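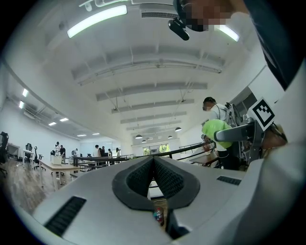 Photo: Pisharody

Chapter 4
Organising an Athletics Meeting

When people watch an athletics meeting on television, they see the runners and the jumpers. They seldom think of the timetable, and yet the timetable decides very much of what they see. In this chapter we study how a one-day meeting is planned, from the first entry list until the last relay. The student should already know the rules of the single events, which were treated in the earlier chapters.

As our main case we take the spring meeting of the Prirnomville athletics club, which is held every April on a track with six lanes. It is a meeting of middle size. In the year we have chosen there were 607 entries, and the club had only one day and one stadium. Such a case is useful to us, for a small meeting can be run almost without a plan, and a very large one has a paid office to make it.

4.1 What must be known before planning

The organiser begins with the entries. For each event he or she must know how many athletes are coming and what their best results are. In the 200 metres, the number of athletes divided by the number of lanes gives the number of heats. In the long jump it is the number of attempts that matters, and this is harder to calculate, as some athletes leave the competition after three rounds.

The second thing is the equipment. Hurdles must be carried out and taken away again, and the landing mat for the high jump cannot stand where the javelin will fall. Many beginners forget this and make a timetable which looks good on paper but is not possible on the grass.

The third thing is the officials. A starter cannot work the whole day without a meal, and a judge who has measured throws since the morning will begin to make mistakes. 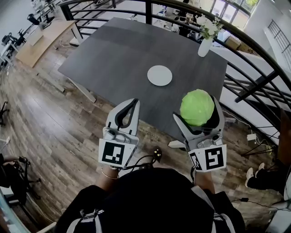
At Prirnomville the first version of the timetable put the 1500 metres directly after the 800 metres. Several athletes had entered both. Their coaches complained, and with good reason, so the longer race was moved to the evening. The pole vault, which often takes more time than was planned, was then placed first in the afternoon.

We shall compare this meeting with the indoor one at Zamier, where the hall was free for only 4 hours. The organisers there gave up the hurdles completely and received many letters about it. Whether they decided rightly is a matter which the student can judge after section 4.3.

Words used in this chapter

Heat: one of several races in the same round of an event.
Call room: the place where athletes report before they go to the track.
Seeding: the placing of athletes in heats and lanes according to their results.
Field event: a jumping or throwing event.

Section 4.2 begins with the entry form, and the form used at Prirnomville is printed there in full.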